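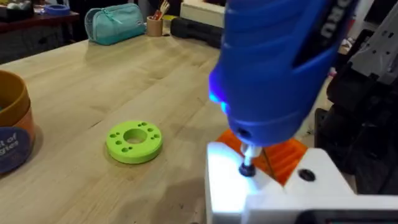
Assembly bench, driver on the white printed part. Green ring flat on the bench.

**Bench and cell check, screwdriving station**
Site: Killden, assembly room
Checked by: Vasiliki Spanos
Date: Mar 9, 2026
Last check: October

Marks: OK / FIX / WATCH

## 1. Bench surface

- [x] Top clear within reach of the arm - **WATCH**
- [x] Parts laid flat, not stacked - **OK**
- [ ] Personal items off the bench - **FIX**

Comment: Teal pouch, pencil cup and black case at the far end. They stood outside the arm's path when I checked, but the rule we agreed on in October was nothing personal on the top during a run. People used to sit at this bench all day and kept their things here. Now they come over to load and leave again, and there is no shelf for them at the loading side. Joden to price one.

## 2. Driver

- [x] Work light comes on - **OK**
- [x] Bit seated, no wobble by hand - **OK**
- [x] Housing free of cracks - **OK**
- [ ] Spare bits at the station - **FIX**

Comment: Spares are in the stockroom. Operators walk there and back with the cell stopped. Keep a small box at the station and sign them out weekly.

## 3. Arm and guarding

- [x] Emergency stop tested from both sides - **OK**
- [x] Bracket bolts tight - **OK**
- [x] Restart needs a person at the panel - **OK**
- [ ] Floor line visible - **WATCH**

Comment: The floor line is worn where the carts turn. Repaint before the next check. The stop on the window side is stiff but works.

## 4. Printed parts

- [x] Screw holes clear of print debris - **OK**
- [x] Rejects kept apart from good parts - **OK**
- [ ] Reject reason written on the tag - **FIX**

Comment: Batch of 518, tags mostly blank. When the screws were driven by hand, the person felt a bad hole and said so. The cell only logs a torque fault. Somebody still has to look at the part and write down what is wrong with it, and that takes time the schedule doesn't allow for. I have asked for 70 minutes per shift.

## 5. People

- [x] Two trained operators on each shift - **OK**
- [x] Lockout steps posted - **OK**
- [ ] Job rotation followed - **FIX**
- [ ] Noise and eye strain asked about - **WATCH**

Comment: Fewer sore wrists reported than before the cell came in. More complaints about standing and watching. Rotation is meant to be every two hours, and on late shift it isn't happening. One operator asked who signs for a part the arm assembled. The answer today is the shift lead - put that in the Clendard work instruction, section 3.

**Open items:** shelf (Joden), spare bits, floor line, reject tags, late shift rotation, sign-off wording.

Copy to Psarras and to both shift leads.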